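Check the sim before you trust the sim

Fast one tonight, I have an early start and half of this was typed on a train. But I promised Colm I'd write down the reset rules we settled on at Robles, before we all go and forget them again like we did in March.

Background, short version. We train and test grasping in simulation first, then on the real cell. Everybody does. And everybody (me included) gets careful about the real cell and sloppy about the simulated one. Real cell: risk assessment, signoff sheet, light on the pole, the lot. Simulated cell: someone's scene file from last spring with a name like final_v4_use_this. Nothing can get hurt in there so who cares.

Well. A policy that learned something silly in a silly scene gets to the real arm eventually. That's who cares.

In March we had 2000 episodes from a nightly job called Vorulo and a good chunk of them had the gripper starting a few degrees off from what the config said. Not broken, just off. The success numbers looked fine. It took us 9 days to find it, and all it would have taken was one person looking at one starting view and saying hang on.

So, first rule. Look at the wrist camera view with your eyes, before any objects get spawned. Every scene, every version.

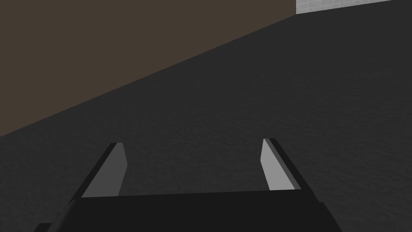
Posted by Rajeshwari Varghese
September 17, 2025 | Filed under: sim, housekeeping

That's the kind of view I mean. Fingers open, nothing between them, no cubes anywhere in sight. Dark surface, brown wall going off on a diagonal, bit of the gridded white panel up in the corner. Boring! Boring is good. You can see both fingers all the way to the tips, and they match, which is most of what I want to know at this stage.

OK the rules as they stand. Not in a great order.

Start state gets written down in words as well as numbers. "Open, empty, both tips visible." The numbers can be wrong in a way that looks right. A sentence is harder to get wrong, and the new person can check it without knowing the joint order.

Same start state in sim and on the cell. If the real gripper can't open as wide as your model says, fix the model. Don't fix it in the wrapper. I know about the wrapper. We all know about the wrapper.

Dark gripper on dark table: write it down as a known issue. Black parts over charcoal don't give you a lot of contrast, and if your policy works off the camera you want at least one lighter surface in your test set. We now run 4 table colors. It used to be one and it was whatever the simulator came with.

Don't call a plain background a neutral background. A flat brown wall is still a thing the network can learn to steer by. Move it, recolor it, take it away, see if your scores drop. Ours did, by more then I'd like to put on a blog.

Real limits in sim. Joint speed, force, the keep-out zone near the operator side. People switch these off "just for training" and then the arm learns moves that the safety controller will stop dead on the real thing. You get a robot that trips its own protective stop all afternoon and a operator who starts looking for ways around it. That last part is the dangerous bit, and it started in a scene file.

Whoever changed the scene doesn't approve the scene. Same as we do for the cell. Takes the other person 4 minutes, I timed Colm.

Keep the reset pictures. One per scene version, next to the config, same name. When a number goes weird you flip back through them. Rever (our log viewer, for those of you not at work with me) will show them side by side now.

Things we have not agreed on. Whether a scene change means rerunning the whole acceptance set or only the part it touches. I say the whole thing. Colm Foley says I'm not the one paying for the compute. Also whether the Lutness scenes count, given they came from outside and we can't see how the contact settings were made. My vote is they're fine for practice and don't count toward signoff. Still arguing.

And please, the official standards for the real cell still apply, all this sits underneath them. A nice clean sim record doesn't get you out of a single page of the risk assessment. Had to say that to someone on Tuesd— had to say that to someone lately.

Will put the checklist up when I've cleaned up the spelling.

3 comments

gantrymouse
We do the picture per version thing too but ours are saved after the objects spawn. Might add the empty one. Do you keep depth as well or only color?

Rajeshwari Varghese
Only color for now. Depth would be nice, storage guy says no.

Colm Foley
For the record it was 3 minutes and you were talking to me the whole time. And I still say rerun only what it touches.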